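Wednesday, October 18, 2023

Open day, second floor. Notes written the same evening, cleaned up a little for Haiyan and Lorne.

Setup
In at 7:30. Both handheld pairs charged overnight, all four units at full. Station A ran from the socket by the window, station B from the extension. Drivia laptop took three tries to find the license server and then behaved. Clock sync between pairs checked before the doors opened and again at noon, 4 ms apart both times. Left it alone.

Re-ran the finger offset calibration on pair 2 because Aníbal had swapped the pads on Monday. Old offset was off by more than I would have guessed from a pad change. New values are in the shared folder, old ones kept with the suffix _prepad. Anyone processing Tuesday's practice runs needs to use the new file.

Visitors
First group was the vocational school, second was Jerkislow (Ermelinda Arruda and two colleagues from their fitting shop), third was walk-ins. Groups ran 30 minutes each on paper. The Jerkislow one ran well over and we lost the gap before lunch.

Program for each group: short talk by Ülle, tabletop tasks, then the door task, then questions. The talk is too long. Ülle agrees. The slide with the timing diagram can go, it got no questions from any group and it takes four minutes to explain.

Door task
Kept the same protocol as last week. Operator starts facing the frosted door with a gripper in each hand, brings the right one up to the area of the knob, makes contact, then works the door while the left stays in view and ready. Second operator stands off to the side with their own gripper for the handover portion. Marker cubes are to stay facing up as far as the wrist allows.

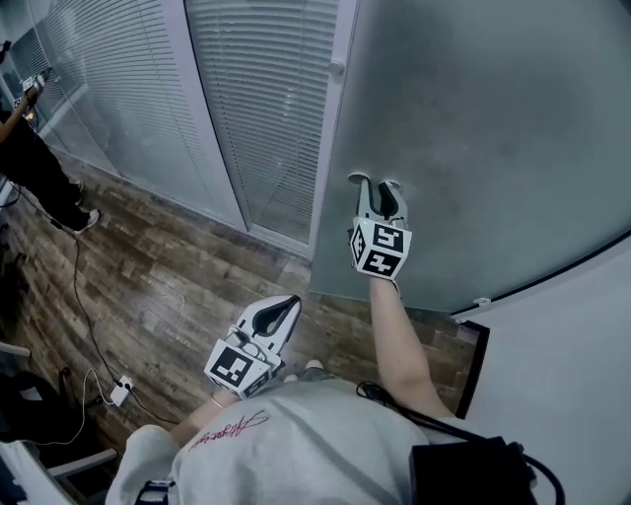 Main problem with the door is the knob. It is small, round and smooth, and the fingers are made for flat-sided things. Closing on it square gives two line contacts and no torque worth mentioning. Coming in from slightly below is better. Aníbal gets it most of the time by loading the fingers before turning the wrist, which is hard to explain to a visitor and harder to get consistent in the data. I would sooner fit a lever handle for the demo and keep the knob as a separate, harder task. Lorne to say whether building services will let us change it.

Tracking during the door work was acceptable with one exception. When the wrist rolls past a certain point the right cube shows a single face to the camera and the pose starts to jump. Visible in the live plot as a sawtooth. Tilting the cube mount 14 degrees toward the operator should keep two faces in view through the whole turn. Flister can print a new bracket, drawing to follow.

Blinds were kept closed all day. Tried them open for the first walk-in group and the marker detection rate on station A dropped straight away. Closed again, fine. Put this on the checklist so we stop rediscovering it.

Questions worth keeping
Arruda asked what happens to the force information. Answer is that we have none from the handhelds, only finger opening and pose, and the robot side makes do with current limits. She was not satisfied and I think she is right for their application (press-fit bushings). Load cell in the finger base was costed in March at 4,000 for a set of four, and was dropped. Worth reopening if Jerkislow wants a trial.

She also asked whether her own fitters could do the recording. Yes, with an hour of practice. One of her colleagues tried the tabletop sort and was usable by the fifth attempt. His elbows came up a lot, which puts the cubes at a bad angle. Same fault as all beginners.

A student asked why not just film hands. Haiyan gave the answer about finger geometry matching the robot. Good answer, should be written down and put in the talk where the timing slide was.

Faults
Left unit of pair 2 dropped its connection twice in the afternoon. Reconnected without a restart. Suspect the cable strain relief, same as the Mladenović unit we sent back.
Station B disk filled at 3:10. Last walk-in runs not recorded.

To do
Flister: bracket drawing, me.
Lever handle: Lorne.
Talk cut by five minutes: Ülle.
Strain relief on pair 2 left, then a long soak test: Aníbal.
Copy station B to the server and clear it: me, tomorrow morning before anything else.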